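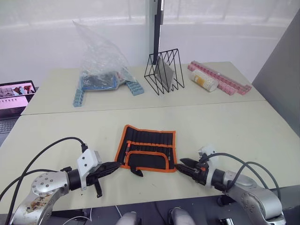
I have given up on the allotment shed. It came from Entwistle in 104 pieces, and the instructions assumed I had a second person, a flat base and a cheerful nature. Clive Mottram lent me his spirit level and then stood by the water butt telling me what it said.

The roof went on in April and came off again one Monday, landing in Clive's leeks. He's been very decent about it, in the sense that he only mentions it when I'm there.

So the spades are back in the hall, where I fall over them, and the 4 walls are growing a rather good crop of bindweed. My wife has asked what I plan to do with the door. I've told her runner beans. She's gone to look up the price of a new shed, fitted.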